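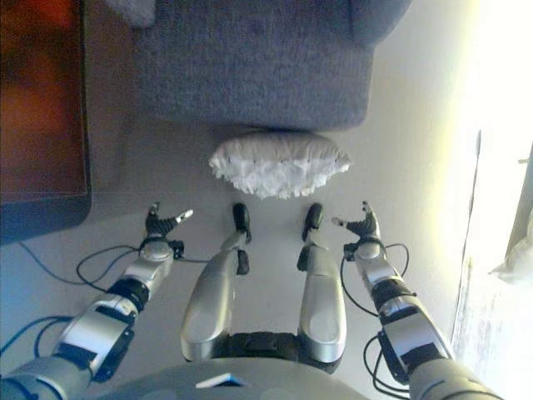
Saturday, living room bay, two-arm unit

Purpose of today: run the draft house rules for soft-object pickup against real work and mark up whatever does not hold. The draft came over from the Fardale site, where it was written for a bench. Most of it assumes a fixed table and rigid parts. We work off the floor between furniture, so several clauses need new wording before Barna and Plondholm can be asked to sign the same sheet.

Task used for the check: cushion on the floor, pick up with both arms, hold level, place on seat. Operator on the master side, second person on the stop button.

Notes by clause, draft numbering.

Clause 1, start pose. Draft says "arms retracted." Too vague. Two people read it two ways last month, one with elbows tucked and one with the arms forward and the grippers open. Proposed wording: both grippers open, tips visible in the head view, clear floor between them, no contact with object or furniture. The operator says "open, clear" and the second person repeats it. No motion until both have spoken.

Clause 2, cables. Draft has one line, "cables to be managed." Needs splitting. (a) Slack at the wrist has to allow full wrist rotation in both directions. Check by hand with drives off. (b) No loop may hang low enough to go under an object being lifted. (c) Anything lying on the floor inside the reach of either arm gets moved or taped before drives on. Black cables on the arms, blue on the left side, same rule for both. Item (c) is the one skipped most often when we reset in a hurry.

Clause 3, approach speed. 20 percent of joint limit until first contact, then 10 percent until the grip is confirmed. Draft had a single value for the whole move. Kept the override lock: the operator cannot raise the value while an object is held. The second person can, with drives paused.

Clause 4, grip on fringed or shaggy items. Not in the draft at all. Fringe can be drawn into the finger pads and then trails when the gripper opens, so a release that looks finished may not be. Proposed: grip on the body of the item, never on fringe alone. After release, back each gripper off a short way and stop, look for trailing threads, then retract. Inspect the finger pads at every reset and pull any fiber with tweezers, drives off. Do not use the other gripper for this.

Clause 5, two-arm hold. Both arms count as one mechanism from first contact by the second gripper until release. A stop on one is a stop on both. Wired that way already, but it was not written down and the Hoàng interface lets you clear the two faults separately. New line: clear both or neither.
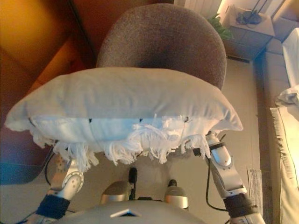

Clause 5 check, cushion held level by both arms, chair behind.

Clause 6, blocked view. A held cushion hides what is behind and below it from the head camera. With the item up at center, the lower part of the chair is covered by it. The draft assumes the operator can see the target at all times, which cannot be met for anything this wide. Proposed: before the lift, the second person calls the target area clear and keeps direct sight of it through the place. If that sight line is lost, they call a hold. The operator does not need to agree with a hold, only to obey it.

Clause 7, furniture and fixtures. Walk the area before drives on. Radiator, window side, cabinet corners and plants are keep-out. Soft seating is allowed contact at the clause 3 contact speed. Loose throws on sofas get folded back or treated as keep-out. Small rugs near the arms count as a trip hazard for people and must be listed on the setup card.

Clause 8, light. Draft is silent. The window side washes out the head view when the sun is on it, and glossy furniture throws reflections. Proposed: if floor edges cannot be made out on the bright side, draw the curtain or wait. Adjusting exposure in the middle of a run is not permitted.

Clause 9, log. One line per attempt, written before the next attempt starts. Aborted attempts get a line too. Stop button test at the start of the session and again after every 10 attempts. The current log sheet has 19 rows, which does not divide well with that. Change to 20 and print the test reminder halfway down.

Open points:

Clause 4 – need a definition of "body of the item" that works for a throw blanket, where there is no firm part to grip.

Clause 6 – Plondholm runs with one person after hours. Either they stop doing that for two-arm holds or the clause needs a fixed second camera as an alternative. I would prefer the first.

Clause 7 – Barna wants a minimum distance to glass in writing. No value agreed. Leave blank in the draft, do not guess one.

Marked-up copy is in the shared folder under July. Comments in the margin please, initialed, old wording left readable.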